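Domside kitchen reopens with new counter and sinks

The shared kitchen at the Domside community building in Hullstead is open again after being closed for most of January. Residents and groups who book the ground floor can use it from Thursday at 8 a.m.

The old worktop had swollen along the back wall, and the two sinks drained slowly. Both sinks have been replaced, along with the taps and the pipes under the counter. The work was done by Fraser, a Hullstead plumbing and fitting firm, which also moved the dishwasher closer to the door.

The kitchen was booked 524 times last year, mostly for lunches, birthday parties and the Mamen street supper. Groups that had bookings during the closure were offered the smaller room upstairs or their money back.

The new basins are smaller than the old ones, and large pots should now be washed in the back room. Each basin has a slotted plate over the drain. The plates lift out for cleaning and should be put back before the next group comes in - food scraps were the main cause of the old blockages.

Glasses and cups from the cupboard should be rinsed, dried and returned to the shelf after use. The kitchen has 62 glasses left, and groups of more than that are asked to bring their own.

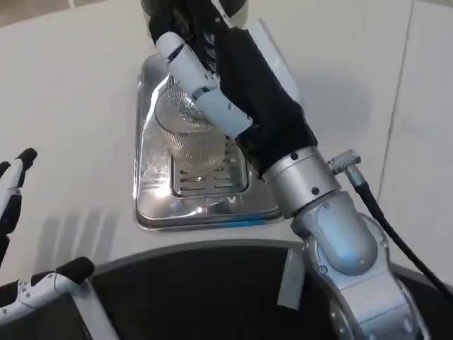
A glass in one of the new steel sinks at Domside.

The price for a half day stays the same. Keys can be picked up at the front desk until 6 p.m. - after that, use the key box by the side entrance. Bookings for the spring are open now.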